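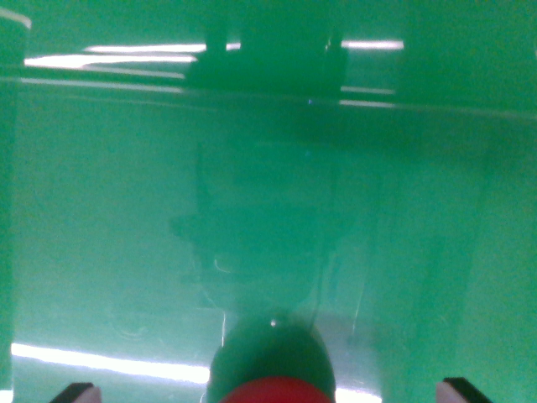
Handout 4: Notes for the visit to the open day at Grostik

Course: Introduction to Robot Handling
Teacher: Tarek Hourani
Read before the visit. Bring it with you, on paper if possible, because the connection in the hall is weak.

1. Practical information

The open day is on Sun 8 August in the Ojala hall of Grostik, in Dumside. The bus from Isovthorpe leaves from the back of the school, at the side where the bicycles stand. Please be there ten minutes before. Those who come by their own way should meet us at the main door of the hall and should not go in alone, as our names are on one group list.

Closed shoes are required. Long hair must be tied. Bags stay in the lockers behind the reception, but a notebook and a pencil you may keep. You may ask the operators everything you want, except while the arm is moving in manual mode. In that moment they are holding the enabling switch and must look at the arm.

Our group has the ball station for 22 minutes. It is not much. Please prepare your questions in advance and decide in your pair who asks and who writes.

2. What the demonstration consists of

The task is small. A red ball is on a glossy green surface. The arm comes from above, the two fingers go down on the left and on the right of the ball, they close, and the ball is lifted and put down in another place. Then it begins again. The camera is mounted at the wrist, so it travels together with the gripper and sees the fingertips always at the lower border of its picture.

I have visited this station in February and I spent most of an afternoon with it. My first opinion was that it is too easy for students of the second year. After one hour I had changed my opinion. The ball is easy to find by its color, I agree, but everything around the ball is difficult, and the reason is the surface.

3. The green surface and what it does to the camera

A glossy surface works partly as a mirror. The camera looks down on it and receives three kinds of light at the same time:

– light from the surface itself, which gives the green color
– light from the lamps of the hall, reflected as long white streaks
– light from the robot, reflected as a dark shape with steps along its sides

The third kind deserves your attention. The dark shape is the arm looking at itself. When the arm moves, the shape moves too, and for a simple program that compares one picture with the next, this is a moving object. In a first version of the software the operators tried to find the ball by looking for "what is different from the table". The program found the reflection of the gripper many times with great confidence.

The second kind is a different problem. Where a streak is very bright, the camera has no more color information; the pixels are simply white. If such a streak touches the border of the ball, the border is lost in that place. You cannot repair it afterward by software. You can only move the lamp, move the camera, or shorten the exposure and accept that the rest becomes darker.

Also the green itself has an influence. A camera with automatic white balance tries to make the average of the picture gray. If the picture is nearly all green, the average is green, and the camera may change the other colors to compensate. The red is then not the same red from one height to another height. For this reason we say in the course: fix the white balance, fix the exposure, write both values in the log.

Exercise A (to do at home, before the visit)
Take a glossy book cover and put a small colored object on it. Hold your telephone directly over it, then at a flat angle. Find the position where the reflection of the telephone touches the object. Make a sketch. Write down in which position you would choose to place a camera and for what reason.

4. Why the fingers are in the view

Students ask me every year if it would not be better to mount the camera so that the gripper is outside of the picture. Sometimes yes. In this station it was done on purpose, and there are two advantages.

The first is that the fingertips give a fixed reference. They are mounted on the same wrist as the camera, so for the same opening of the gripper they must appear always at the same place. If one morning they appear somewhere else, the camera bracket has turned, or a fingertip is loose. At Grostik they check this before any other thing.

The second is that the program can judge the centering of the ball directly. The ball must come between the two tips, with equal space on the left and on the right. One does not need to know the exact position of the table in the world for this. One corrects the difference until it is small enough and then goes down. We have called this visual servoing in Lecture 3; please look again at your notes, especially the part about the gain. With a gain too high the arm swings from left to right over the ball and never comes to rest.

The disadvantage is clear also. Near the end of the movement the ball is at the bottom of the picture and only its upper part remains visible. A program which needs to see a complete circle will fail exactly when it is needed most. The program must accept an arc. 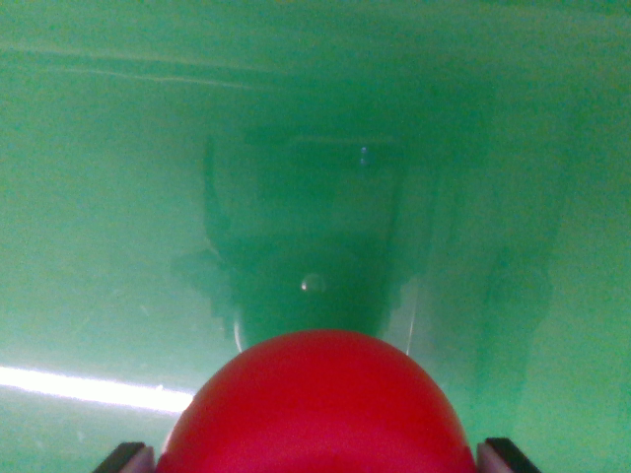 To fit a circle on an arc you need at least three points, and in practice many more. If the points are all close together, the radius becomes very uncertain: a small error of one pixel at the border can give a ball which is much too large. The usual help is to use the radius already measured from higher up and to calculate only the center. The operators do it like this. Ask them to show you the value on the screen while the arm descends, it is interesting to see how it behaves with the fixed radius and without.

5. The numbers from the station

Tarek Hourani and the operators have agreed that our course may use the recordings of the station for the homework. I write my own name here in the third person because the agreement says so, please excuse the style. The set has 227 attempts of grasping, and from these attempts 2,197 pictures were selected for labeling. The labels are made by hand: the arc of the ball, the inner border of each fingertip, and the white streaks if there are any.

Two remarks on the labels. First, the reflection of the robot was labeled only in part of the pictures, since the people who made the labels did not agree where it ends. Its borders are soft. I prefer that a label is missing than that it is guessed. Second, the tiny bright points (small reflections of a lamp or of a light on the equipment) were not labeled at all. If your program marks them as objects, count it as an error and describe it in your report.

6. What to observe during the visit

Work in pairs. Each pair fills one page. I do not want a nice text, I want observations.

a) Stand behind the yellow line and look at the table from your own height. Where do you see the lamps in the surface? Now bend your knees. How far did the reflections move?

b) Look at the screen with the wrist view. Follow the dark reflection while the arm goes down. Does it become larger, smaller, sharper?

c) Look at the moment when the fingers close. Do both fingers touch the ball at the same time? If one is earlier, the ball rolls a little. Note in which direction.

d) Ask how often the surface is cleaned and with what. Scratches and fingerprints on a glossy surface are visible as thin pale lines, and they are often curved, following the hand that wiped.

e) Ask what happens when no ball is found. Every machine has an answer to this question and it tells much about the people who built it.

f) There are four stations in the hall. Choose one other, stay there five minutes, and write what the camera in that station would see if the table were glossy.

7. Vocabulary

Some of you had difficulties with the words in the last report, so I give a short list.

Glare: light so strong that details disappear.
Specular highlight: a small bright point where a lamp is reflected by a smooth surface.
Saturation (of the sensor): the pixel has reached its maximum value and cannot tell more.
Saturation (of a color): how far the color is from gray. It is unfortunate that it is the same word. Write always which one you mean.
Fingertip, pad: the fingertip is the end of the finger, the pad is the softer part on the inner side.
Matte: without shine. A matte ball on a glossy table is a friendly combination, the contrary is much worse.

8. Report

Two pages, with one drawing made by hand. The drawing shows the camera, the table, one lamp and the ball from the side, and the path of the light for one streak. Use the rule from school: the angle in and the angle out are equal. If your drawing is correct, you can find from it where the lamp should be moved so that the streak leaves the ball alone.

In the text, answer this: would you replace the glossy surface by a matte one? Saying yes is allowed, but then explain what we do with a customer whose product lies on polished steel and who cannot change it. Those who say no should explain how they will handle the streaks.

Do not copy the explanation in section 3 of this handout. I recognize my own sentences – they have my mistakes in them.

Put the report in the box next to room 22 before the next lecture. Pairs who lost their observation page can ask for a new empty one, but the observations must then be done from the recordings, and questions a) and d) fall away.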